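Notes for the club evening, Costhorpe Athletic
What we owe a player who can't play

Start slowly. Thank Mwanahawa for the introduction and for the tea. Say hello to the parents at the back and tell them there are chairs down the side if they want them.

I've been asked to talk about injury, and I'd like to spend most of my time on the dull part of it, by which I mean the weeks after the physio has been and before the player is back in a shirt. I coached the under-16s here for 10 years and I was very good at the first afternoon. Ice, lift home, phone call to Mum. After that I'm afraid I mostly forgot about them until they turned up again with their boots on.

Tell the Oduor story here. Don't rush it. Oduor Chege did his knee in the second half against Gusmont, in June, on that awful sloping pitch. He was out for 6 months. He told me years later that he used to walk the long way round to the shops so he wouldn't have to pass the ground on training nights. I had no idea. I'd thought he was busy with his exams, bless him. 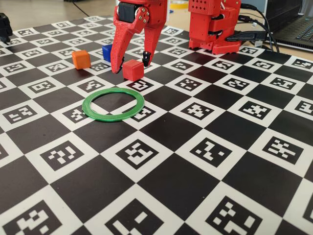

Pause, let that sit. Then on to what we changed.

The first change was small. Every injured player still gets the team message, the same one as everybody else, with the meeting time on it. They can come or not come, but they get the message. Getsemaní Cortés started this when she took over the girls' side, and I pinched it from her without asking. (She's in tonight, so look over and say sorry.)

The second was giving them a proper job on match day if they want one. I do mean a proper one. Siu-fong kept our substitutions sheet for most of a season with her arm in a sling, and she told me off twice for getting it wrong, quite rightly. Carrying the water doesn't count, and they know it doesn't.

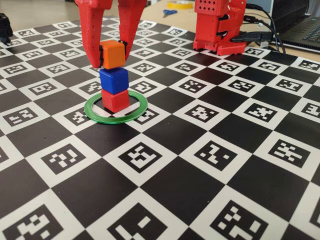 Now the return, and here I want to be a bit firmer. We had 2 players come back too early last year and both of them broke down again. In each case the physio had said wait and I'd said, well, see how you feel. A sixteen-year-old before a cup tie always feels marvellous! So now the physio's word is final, and the manager doesn't get a vote. Cheuk-hei Chuang has kindly agreed to be the one I grumble to.

If there's time, mention the Rimero match, when we were short and I very nearly gave in. If the room's getting restless, skip it.

Ask the parents to ring us if a child goes quiet. It needn't be a big conversation. My number is on the sheet by the door, and I'm up until 10 most nights.

Questions. Someone will ask about insurance, so pass that one to Mwanahawa.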